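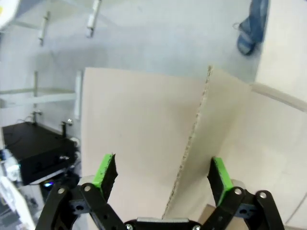
Fingers open on the cardboard, Turmont open day.

Nine minutes late and the badge printer was jammed so they wrote my name on tape. Fine. Ran down the hall after the group.

"Catch up, catch up," said the woman in front. Jocelyn Gatchalian, it said on her own tape. She was the one I'd come to see. She didn't know that yet.

Big bright room. People shoulder to shoulder, kids up front. The arm hung over the cardboard with its two fingers wide, green on the insides, like it was about to say grace.

"It has to find the crease," Jocelyn said. "Then it folds. We've got 200 of these behind the door and it'll be bored before lunch."

Laughs. Not from me. I had the letter in my coat, folded in thirds, gone soft from the whole of March. Kallerer was closing the box line. 34 of us. My father had started that line, my hands knew every flap on it, and the letter said the work was moving to Nanisley, to "a partner solution." So. There was the solution. Black fingers, little round screws.

It moved. Stopped. Moved again, slow as somebody feeling for a light switch.

"Come on, sweetheart," Jocelyn said under her breath. I don't think she meant for us to hear.

The card bowed out to the right. Wrong. I knew it before she did, you could see teh board wanted to go the other way. The torn edge was down by the crease, and you never pull from a torn edge.

"Turn it round," I said.

Everybody looked.

"The sheet. It's scored on the other face. Turn it round and start from the top."

She looked at my tape. Looked at my coat, the Kallerer patch I'd forgotten to pick off. Something went across her face and she put it away.

"How long did you do this?" she said.

"Eight years. My dad longer."

A kid asked was it broken. A man said shh.

Jocelyn hit the stop, and held the sheet out to me over the rope. Both hands, like a tray.

"Show me," she said.

I should of kept the letter in my hand. I put it in my pocket and took the board.

More short fiction
The Muriithi Road Bus
What the Ferry Left
Salt for the Neighbors
Two Keys, One Door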